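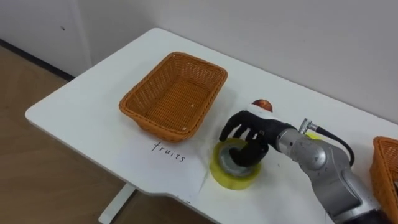
Equipment budget: what we are asking for this year

The sorting project at Ninduncombe goes before the budget meeting in August, and members have asked what the money would cover. The short answer is hands, cables and furniture, in that order of cost.

Hands are the largest line. A five-fingered hand can close around a roll of tape or a piece of fruit without a change of tool, and that is the work we want done: pick an item off the table, read the label, put it in the right basket. Fingers also wear out. Makis Papadakis has priced a spare set from Hartono and a service plan from Gellow that covers the wrist and finger joints for 3 years. He recommends buying the spare set now and leaving the service plan until next year's budget. The plan can be added later at the same rate, but the lead time on the hands is 127 days and we would not want to wait that long with a broken finger.

Cables come next. The robot runs on a long power lead that goes down its back and across the floor. We would like a ceiling drop so people can walk behind it. The electrician's quote is $400, including the fitting.

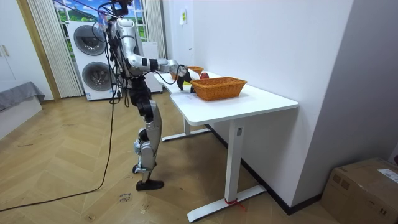 At the standing desk, with the wicker baskets set out for sorting.

The furniture request is small. We want 2 more desks with the same rounded white top, so that a second task can be laid out while the first is running. Baskets, paper and markers will come out of the general supplies line, as they do now. Please do not order bins from the Skutotetti catalog for this project. The wicker baskets are cheap and can be replaced locally.

Two items were taken off the list. The second robot has been put back until there is floor space for it, and the storage upgrade can wait until we know how many hours we will be recording each month.

If you are planning a purchase of your own that depends on any of this, send the part number, the supplier and the delivery time to Makis before the list closes. Prices should include shipping. Quotes older than 22 May 2019 will need to be renewed.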